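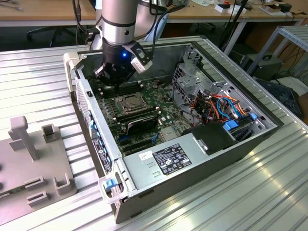
The spring open day at the Tridwood craft hall runs from nine in the morning until four, and it is aimed at people who already make things at home and want to see how a shared workshop handles paper, felt, wire and dye. I went in April, mostly for the ornament benches and the dye room. Admission covers every room, and one table goes to taking things apart for material. That table likes to get old computer towers: a dark metal chassis that makes a long tray once it is emptied, and a motherboard that can be cut into tags and small hanging shapes. Cutting board material makes a fine dust, so the hall does it wet, with a jeweler's saw and a mask, and sells the blanks already sanded. I bought a bag of blanks and have not used them yet.

The paper room is first on the left after the coat racks. Bok-nam Ji runs it and gives the same short talk every hour on the hour. Her subject this year was folded stars from strip paper. She cuts her strips on a guillotine and not with a rotary cutter, on the grounds that a rotary blade wanders on stacked sheets. The strips were plain 100 gsm text paper. Heavier stock cracks on the third fold unless it is scored, and lighter stock springs open before the glue grabs. She uses PVA thinned with a little water, put on with a flat toothpick. A glue stick works for the outer points but lets go at the center after a season in a warm room.

A finished star takes 32 strips in the large version. I made the small one, which uses fewer and goes together in one sitting. The points on mine are uneven. The fix, which I was shown too late, is to crease every strip at the midpoint before starting, all in the same direction, and to press each crease with a bone folder.

The felt benches were busier and less well organized. Two needle sizes were laid out without labels. For anyone going next year: the coarse needle is for building up the body and the fine one for the surface, and they can be told apart by dragging a fingertip along the notches. The foam pads were worn through in the middle, which matters, as a needle that hits the tabletop snaps. Bring your own pad. The wool was good, a carded batt with some crimp left in it, and it firmed up faster than the combed top I use at home.

Next door is the wire room. The hall uses a jig system called Drudonow, a drilled plate with removable pegs. You set the pegs, pull the wire around them and lift the finished shape off the top. It is accurate for repeat work such as ornament hooks, frames for small wreaths and the loops on an advent garland. It is poor for anything with a radius smaller than the thinnest peg. Soft annealed wire held the shape. Half-hard brass sprang back enough that the pegs had to be moved inward by one hole and the shape pulled again. The plates are on loan only and are not for sale at the hall.

The dye room is upstairs, and it was the part I had come for. Tae-yang Bang does the demonstration and keeps written records of every pot, pinned to the wall with a snippet of the result. The card he worked from was number 201, a rust brown on wool yarn from onion skins with an iron modifier. Sequence as given: scour the yarn, mordant in alum, cool overnight in the pot, simmer in the strained skins, then a short dip in the iron bath at the end. The iron stays in its own pot. He was firm on that point - a trace left in a shared pot will sadden every yellow that goes through afterward.

Cotton behaves differently, and he had samples pinned side by side. Without a tannin step first, the cotton came out a thin tan. With it, the color was close to the wool but flatter. He did not recommend the method for ribbon that will be handled a lot.

The shop is in the room by the exit. Two items are worth a note. Gravby is the hall's own line of unfinished birch shapes, cut flat, sanded on one face only. The back takes stain in blotches, so either sand it or plan to cover it. Ki is a glossy sealer in small jars. It dried clear on my paper star, with slight yellowing where it pooled in the folds, and it should not be used over water-based marker, which it lifts.

Practical points. The parking lot fills before ten. The upstairs rooms are reached by a freight elevator or a narrow stair, and the line for both was long at midday. Floor area is given on the map as 640 square meters, and the map is accurate except that the restroom shown near the wire room is now storage. The working restroom is behind the paper room. Sign-up sheets for the fall courses are at the front desk, and the dye course was already full when I left.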